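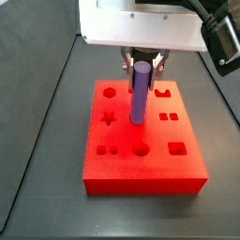

Gripper and camera comparison, catch-up meeting, 1/25/19
Filed under: Cliltstead Lab Notes, Meetings
4 comments | 11 shares

In the room: Hrefna Holst (chair), Yavuz Akbulut, Todor Stan, Hjalti Blöndal, and me, Ívar Eyvindsson, taking notes. I type slowly and people talked fast, so shout if I've got you wrong.

1. Last time's notes
Approved. Todor wants it written down that he never agreed to paint the fingers. Written down!

2. Where the insertion trials stand
Yavuz went first. We're at 1,748 logged insertions out of the 3,000 we signed up for in November, all with the purple cylinder and the red foam board. He's happy with the pace and less happy with the logging, which still wants a person to type in the board angle by hand before every batch. Hjalti has a script for this that almost works (his words).

27 runs are marked "unclear," meaning the controller called it done and whoever was checking didn't agree. Hrefna asked if we could just throw those out. Yavuz said no, quite firmly, and I'm with him – those are the ones I'd learn the most from. We'll go back through them by hand and give each one a proper label. 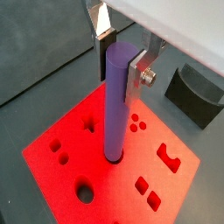

We then got into what "in" should even mean. Todor would call it in as soon as the bottom end is below the foam surface and the rod stays upright on release. Yavuz wants a set depth. We went back and forth for a good while and landed on logging both, with depth as the main number.

3. Fingers
Todor has been comparing the plain metal fingers with the soft-tipped Worneck pair. His short version is that the plain ones hold the cylinder truer, and the Worneck pair forgives you more if you come in crooked. Hjalti thinks some of that is down to grip force, as the two sets were run at different settings. Fair point, and Todor took it pretty well. He'll rerun the Worneck set at matched force before we put anything in a table.

Hrefna asked about the star and the hexagon. I'd love to get to those, but they need the angle right as well as the position, and we haven't settled the round one yet. Parked.

4. Wrist camera or fixed camera
This ate most of the hour. I like the wrist view for the last bit of the move, when you can see the rim of the hole and the shadow around the base of the rod. What I don't like is how much of the board the fingers hide. Hjalti prefers the fixed cameras for anything to do with planning, and he'd be glad to drop the wrist stream altogether and save the bandwidth. Yavuz and I both said no at the same time.

Agreed: keep both streams, line up the clocks properly, and score the same runs from each view separately before anyone argues about it again.
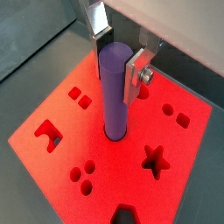
5. Controller
The Sturkero controller is staying for now. Hrefna had hoped to swap it out this month, but Hjalti pointed out that changing it halfway through the trials would leave us with two half-sets that don't compare. He'd like the search pattern slowed down, though, and a lower cutoff on the downward push – foam gives a little, and he worries we're reading that as a good fit.

Todor asked whether the board should be fastened down too. Opinions were split.

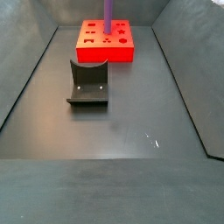 Yavuz would sooner leave it free and record where it ends up after each run, and in the end we went with that for the next batch. The black holder gets its own position entry in the log as well, so we don't have to guess at it later. Hrefna reminded everyone to note any change to the fixed camera's view, even a tiny one.

6. Who's doing what
Yavuz: go through the 27 unclear runs, then draft the depth rule.
Todor: matched-force rerun with the Worneck fingers.
Hjalti: clock sync, slower search, and that script.
Hrefna: ask Bech about more time on the rig.
Me: score the first batch from both views, and send these out.

7. Any other business
Hjalti asked for 3 spare foam boards. Hrefna said one for now and we'll see.

Next meeting when Todor's rerun is in.

Posted by Ívar Eyvindsson
© 2019 Cliltstead Lab Notes | Contact us | Back to top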